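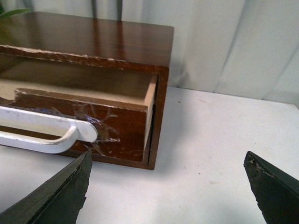 中古家具市「コンドサイド」、「味わいあり」の表示を廃止　9月から

千葉の中古家具市「コンドサイド」が、9月の開催分から商品札の「味わいあり」という状態区分を廃止する。代わりに使われるのは「傷あり」である。運営会社リシネによれば、値段は据え置く。つまり、味わいは傷に変わるが、財布から出ていく金額には影響しない。

同市の札にはこれまで、「未使用に近い」「良好」「味わいあり」「難あり」の四つの区分があった。区分を選ぶのは出品者自身で、会場側は原則として口を出さない。この自主性が見事に実を結び、前回の開催では、札の付いた家具385点のうち132点が「味わいあり」として並んだ。「難あり」は2点だった。千葉の中古家具は、たいへん健康だったことになる。

運営担当の南拓海さんは、会場を一回りして考えを改めたという。「脚が一本短い椅子に『味わいあり』と書いてありました。座ってみましたが、味わいというより傾きでした」。出品者に尋ねると、床のほうが悪いのではないかと言われたそうだ。念のため床も調べた。水平だった。

購入者からの問い合わせも増えていた。多いのは、届いてから札の意味を聞いてくるものだ。鏡台を買った人は「味わいはどの部分でしょうか」と電話で尋ね、担当者は鏡が付いていない点ではないかと答えた。返品には至らなかったが、納得したのか諦めたのかは記録に残っていない。

新しい札では、「傷あり」を選んだ場合、場所と種類を一行で書くことが求められる。「天板の手前、塗装はがれ」「右の扉、閉まるとき音」といった具合だ。書き方の見本は受付に置かれる。見本を作った南さんは、当初「全体的に古い」という例を入れていたが、社内の確認で外された。家具市の大半に当てはまるというのが理由だった。
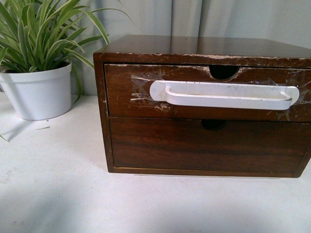

併せて、札の備考欄も狭くなる。従来の欄は広く、祖母の代から家にあること、嫁入りの日が雨だったこと、一時は猫が中で寝ていたことなどが細かく書き込まれていた。読み物としての評判は高く、買わずに札だけ読んで帰る常連もいる。ただ、肝心の寸法が余白に追いやられ、自宅の玄関を通らない食器棚を買ってしまう人が出た。新しい札では、寸法が先、思い出が後になる。

出品者の受け止めはさまざまである。毎回欠かさず店を出すコルネル・ドゥミトレスクさんは、区分の変更に反対している。「傷は、どこにあるか言えます。味わいは言えない。言えないものに、お客さんはお金を払うんです」。ドゥミトレスクさんの区画では前回、全品が「味わいあり」だった。新品の座布団もそうだったので理由を聞くと、これから出るのだという。

一方で、正直に「難あり」と書いて売れ残ってきた側には、今回の変更を歓迎する声がある。塗装のはがれた文机を7回続けて出品した男性は、隣の区画で似たような文机が「味わいあり」として昼前に売れていくのを毎回見送ってきた。「うちのもはがれ方では負けていないと思う」と話す。次回は「傷あり」で出し直すつもりだが、少し値を上げることも考えているらしい。

予約サイト「エルラ」での事前掲載にも、同じ基準が適用される。エルラ上では「味わいあり」が検索の絞り込み条件になっており、これを選ぶ利用者がもっとも多かった。条件が消えると家具が探せなくなるとの相談を受け、リシネは移行期間中、「味わいあり」で検索した人に「傷あり」の家具を表示することにした。表示される家具は、これまでと同じである。
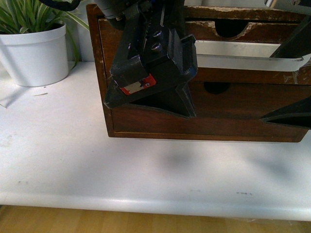

事前掲載では、写真の載せ方についても緩やかな目安が設けられる。正面のほか、傷のある箇所を別に一枚添えるというもので、夕方の斜めの光で撮ることは勧めないとされた。南さんの説明では、夕日を浴びればたいていの家具に味わいが出てしまう。背の低い家具は台に載せて撮ってもよく、焦げ茶の木の引き出し家具なら、ちょうどこの写真のように白い台の上に置くと輪郭や色が伝わりやすい。ドゥミトレスクさんにもこの目安を伝えたところ、白い台なら売るほどあるとの返事だった。これまでの掲載を見ると、それにも「味わいあり」の札が付いていた。

値付けへの影響はまだ読めない。リシネは、言葉が変わっても品物は変わらないとして、値引き交渉の目安などは設けない方針だ。もっとも、値切る側にとっては「傷あり」のほうが話を切り出しやすい。味わいを理由に安くしてくれとは、これまでなかなか言えなかった。言った人も中にはいて、「味わいが強すぎる」という理由で本棚を半値にさせた例が伝わっている。

廃止の対象は札と事前掲載の区分に限られ、出品者が口頭で「味がある」と言うことまでは禁じられない。当初の案では口頭も対象だったものの、説明会で「では何と言えばいいのか」との質問が出て、会場側が答えられなかった。しばらく沈黙があり、その項目は削られた。

旧札は回収しない。手元に残っている分は、区分の部分に線を引いて書き直せば、次回に限り使える。二重線で消した「味わいあり」の上に「傷あり」と書かれた札が、しばらくは会場に混在する見通しだ。南さんのもとにはすでに、線を引いた古い札そのものを出品できないかとの問い合わせが来ている。状態区分をどうするかは検討中という。

次回のコンドサイドは、開場が午前9時、搬入はその前に済ませる。椅子を出品する人は、受付の脇の平らな床で一度座ってから札を書くこと。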